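Vacancies > Operations > Shift-based

Handling Operator, Table Tasks (four posts)

Kulow is moving part of its tableware handling at the Urnard site to automated cells. The sorting belt stays manual until July. After that, operators will spend most of each shift recording handling tasks with hand-held grippers, and the remainder checking what the cells have done with them.

Each task is short: stacking bowls, separating them, moving fruit between containers. An operator completes 200 recorded repetitions per shift, in blocks of 50, with a break of 30 minutes between the second and third block.

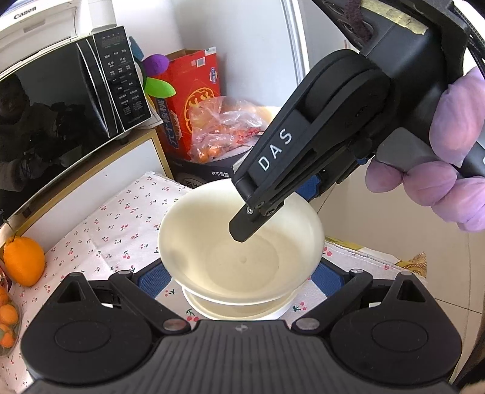
Grip changes, dropped items and restarts are logged by the operator at the end of each block. Training on the logging software, Dultano, is given on site - no previous experience is needed. Current belt staff keep their grade and hours, and may apply until the internal round closes.

You will need steady hands, normal or corrected eyesight and the patience for repeated work. Shifts start at 6.30 am or 2 pm.

Apply in writing to Mirjam Bosman, Honkanen Building, Urnard, stating your preferred shift.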